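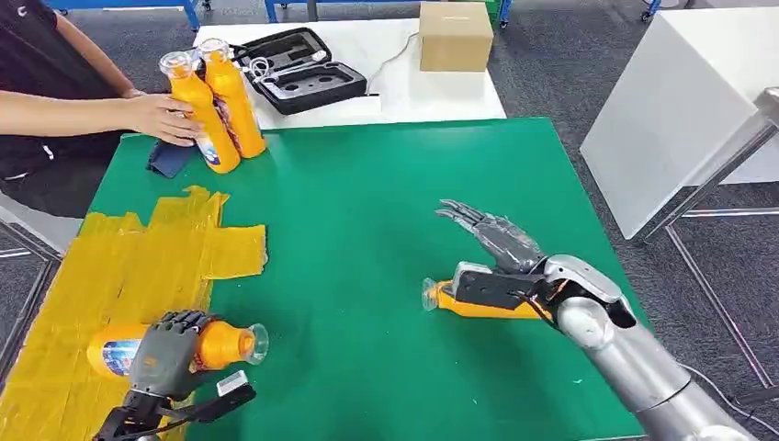 Ilto opened its handling lab to visitors for one afternoon in April. The demonstration lasted 90 minutes and covered one job: picking up detergent bottles with a two-armed machine the company calls Binus. Packing lines do this with fixed tooling. Ilto wants to do it with general-purpose hands on an ordinary table.

Bottles are a fair test. The plastic is slick, the body tapers toward the neck, and a clear cap gives a camera little to work with. Prurkel, the firm's planning software, therefore combines the head view with close views from the wrists. It selects a contact point on the body and avoids the cap.

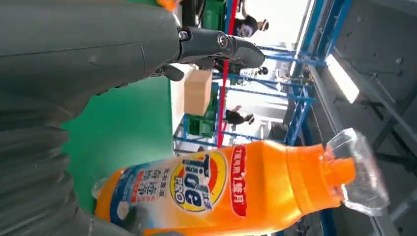 Wrist-level view of a gripper and a bottle of Tide PRO.

Engineers gave visitors a printed log from the previous month. It lists 300 attempts under changing light, with 134 of them starting from a bottle lying on its side. Failures came to 13, most of them blamed on slip during the first inch of lift. The log does not record cycle time, and the staff declined to give a figure.

Bottle spacing drew the most questions. When two bottles lie close together, the fingers need clearance on both sides, and the planner may choose to approach from one end.
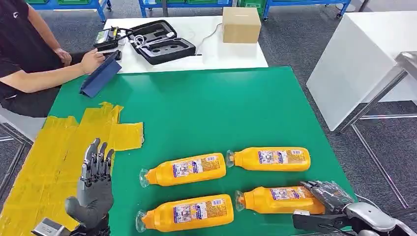
That approach is slower, and Ilto plans to shorten it in the next software release. A trial at Cunha, a contract packer, is scheduled to follow. It will use the same hands and a longer table, with mixed bottle sizes added in the second phase.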